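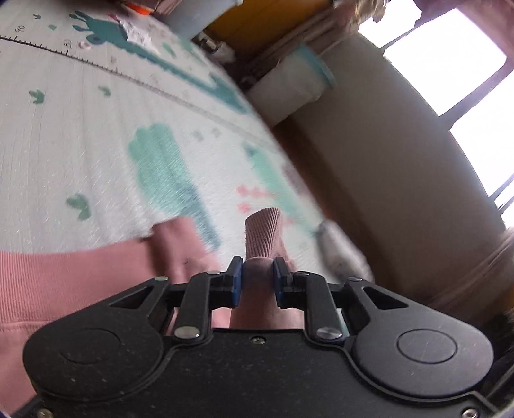
Elmarie Mabuza has a cold and an hour. Less than an hour, it becomes clear, as a build is running on the other screen and she keeps looking at it. We're in the Golton office in Hellbridge, top floor, tea in paper cups. She runs the software side of the laundry work. Folding mostly. Some sorting.

I ask what she does all day and she says "timestamps".

She isn't joking, or only a bit. The demonstrations come off hand-held grippers with a camera on top. A person picks up the clothes with the thing in their hand, and the software has to work out afterwards where the gripper was, how far open the fingers were, and when. Especially when. "You've got a picture and you've got a finger width, and if those two don't belong to the same moment you are teaching the robot to close on air. Or to close late, which with a sock is the same thing."

For most of last winter they had them wrong. The camera stream was stamped when the frame reached the recorder and the finger width was stamped at source. Difference of 155 milliseconds, pretty steady, so no one spotted it on the plots. "It looked lovely. Smooth curves. Then you'd run the policy and it did this hesitant little grab, as if it was being polite."

How did they find it? "Somebody clapped." She means it literally, the fingers were clapped together in front of the camera, open shut open shut, and they lined up the pads meeting in the picture against the width going to zero in the log. It's now the first thing in every recording. The tool that checks it is called Canpolat, and she wrote the first version on a train. It refuses the whole recording if the claps don't match. People complained about that for a month. Now they complain if it's down.

I'd expected to talk about the learning part. She's less keen.

"Everyone wants to ask about the model. The model is fine. We change it now and then and things get a bit better or a bit worse. What moved the numbers was throwing stuff away." They had 613 recordings in the set in May and she would have binned a good third if she'd been allowed. Tracking jumps, mainly. The pose of the gripper is estimated from the camera, and when the camera looks at something with nothing on it – a plain duvet cover is her pet hate – the estimate slides off. A printed floor mat is much kinder. Lots of corners to hold on to.

So she likes a patterned floor?

"I like a patterned floor under a plain garment. Other way round, less so. A garment moves. If the tracker grabs onto stripes on a jumper and you then pick up the jumper, it thinks the room has moved." They mask out cloth now before tracking. It costs time, and the mask is a bit generous round the edges, so it eats some floor as well. Arms get masked too. Anything that moves independantly of the floor, out.
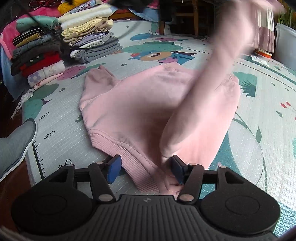
Pale pink sweatshirt on a printed play mat, ribbed hem towards the open jaws. The forearm is blurred by movement.

On to control, and she perks up. Puts the tea down.

The arms they deploy on have 7 joints and the low-level loop runs at 200 Hz. The policy runs far slower than that and hands over a short chunk of motion each time. The gap between them is where Vurota lives. Vurota is the planner, sort of. She won't have it called a planner in front of the planning people. "It takes the chunk, checks the arm can do it, blends it with the chunk it's already doing, and passes it down. That's all. Took two years."

The blending is the hard bit. Early on they simply swapped to the new chunk when it arrived, and the arm twitched at each change. With a box, who cares. With a sleeve the twitch goes down the cloth and the far end flicks over and you've lost your fold. So then they smoothed it. Too much. "Arm like it was moving through soup. And it cut corners, quite literally, it would round off the bit at the bottom where it was meant to go down and get hold of the hem. Came in from above, drifted along, left with nothing."

What they do now is smooth the travel and leave the ends alone. If the fingers are about to change width, Vurota stops blending and follows what it's told. There's a threshold. I ask how it was picked and she laughs, then coughs for a while. "By me. With a cardigan. I should write that down properly somewhere."

Hems come up a lot. A ribbed hem is thick, it stands up a little, two fingers can get either side of it. A flat bit of jersey has to be pinched up first, and the downward push needed for that is something a camera tells you very little about. Their recordings have no force in them at all. She goes back and forth on it. Adding a sensor means new hardware, another clock, another stream for Canpolat to be fussy about. "Another clock," she says again. Winces.

For the moment they fake it. Vurota reads the motor current in the arm and stops the descent when it climbs. Crude. Works on a hard floor, a soft mat is worse, on a bed it's hopeless and the gripper just keeps pressing. There's a branch that learns the stopping point per surface. Not merged. "It's good on Wednesdays" was how a collegue put it, apparently.

What about perception, I say, does the thing know what a sweatshirt is? No. Doesn't need to, in her view. There used to be a stage up front that labelled the garment and picked a folding recipe. Nice on slides. Then somebody hands it a top that's inside out with one sleeve tucked in, it says "trousers, 0.9", and everything after that is wrong with great confidence. They pulled it out in July. The label's still computed, for the logs, and she uses it to search. "Show me every failure with a hood. That's useful. Just don't let it drive."

The build finishes. It's red. She reads it, says a word, says it's only the docs.

Last thing, what would she tell someone starting on this? She thinks about it while typing. Watch the recordings, she says. All of them if you can stand it, at normal speed, before you plot anything. She does twenty minutes in the morning with breakfast. And make the replay tool decent early on, theirs took ages to open a file for the whole first year so people stopped opening files.

"Write that one down," she says. "Fast scrubbing. With the width trace underneath." Then she's off to fix the docs.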